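Hi Darragh, and hello to everyone at Phelan who reads these after him,

You asked for something less stiff than last quarter's spreadsheet, so I'm just going to write it the way I'd tell you over coffee. Short version: the oral history project is on track, we're a little under budget on travel and a little over on transcription, and I'm having a wonderful time!

Since September we've recorded 41 interviews with people who worked at the old Sistov cannery or grew up in the streets behind it. The plan called for 31 by December, so I'm pretty pleased. Part of that is luck. Once the first few ladies from the packing line had talked to us, they called their cousins, and the cousins called me (one of them at 6:40 in the morning, bless her). I did have to turn a couple of people away until spring, and I felt rotten doing it.

The interviews run longer than I guessed. I budgeted an hour each and most go closer to two, which is where the transcription money went. We have 959 pages typed up and checked so far, and there's a pile still waiting. I moved some of the travel line over to cover it, like we talked about on the phone. If that needs a form, please send me the form and I'll fill it out.

What are people telling us? A lot about the noise, and the smell of tomatoes in August that got into the curtains. A lot about the strike, with three completely different versions of who walked out first. I'm keeping all three. The best surprise has been the music. There was a cannery band that played dances in the Puno hall every other Saturday, and two of the people we recorded met their husbands there. One man sang me the whole closing number, then made me turn the recorder off so he could complain about the trumpet player.

The photo scanning is going slower. Families have brought in 213 prints and I've got maybe half of them scanned with names attached. The trouble is the names. Somebody's aunt is "Aunt Dot" to forty people and nobody wrote down the rest. I've started laying out prints at the Thursday open table and letting folks argue it out with pencils and sticky notes, and we've fixed a bunch that way.

The Vulura archive software finally works on my laptop. It ate one afternoon of tagging in October, so I now save to two drives and you will not hear me whine about it again.

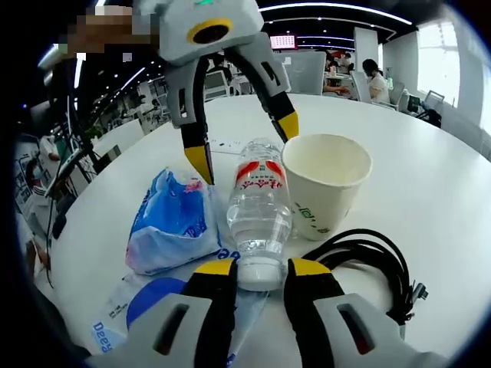 Water and a paper cup on the round table.

For next quarter I'd like to finish the scanning, get the backlog typed, and start cutting the listening pieces for the library. I'm thinking six pieces, ten minutes or so each, with the dance hall one first because it's closest to done. I also need a decision from you on the consent forms. A few families want to hold back parts of a recording until a parent has passed, and our form only has yes or no. I'd like to add a third box with a date line. Could you run that by whoever handles it on your side before the next check goes out?

Receipts are in the usual folder. The one from the copy shop is faded, sorry, I can ask them for another.

Talk soon!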